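### 4.2 Tidying small objects

Putting toys away is a chore most households repeat daily, and it asks for little strength or reach. We included it as the easiest of our 5 chores. The two-arm station at Wivdale was given a shallow tray and a set of small animal figurines, and the policy (Greltoseo, trained as described in Section 3) had to move every figurine from the tabletop into the tray (Figure 3). Each trial was limited to 90 seconds. We ran 30 trials, with no changes to the policy between them. 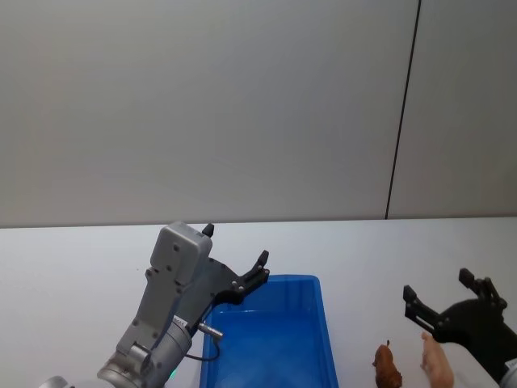
**Figure 3.** Tidying task. Two arms with parallel grippers, a blue tray, and two of the animal figurines, one of them a pink pig.

A trial counted as a success only if all figurines were in the tray when time ran out. By that measure the policy failed 9 of the 30 trials. Most failures came from slow regrasping. A figurine that tipped over was usually picked up in the end, but the extra attempts used up the time limit. In the other failures, both arms went for the same object and stopped short of contact.

The Erka baseline, which uses one arm at a time, avoided these stalls but was slower on objects placed far from the active arm. Rimkutė, our scripted controller, did well when figurines started upright and poorly otherwise.

We do not take these results to mean that tidying is solved. The tabletop was clear apart from the task objects, and a person still had to reset every trial. Section 4.3 repeats the task with mixed clutter.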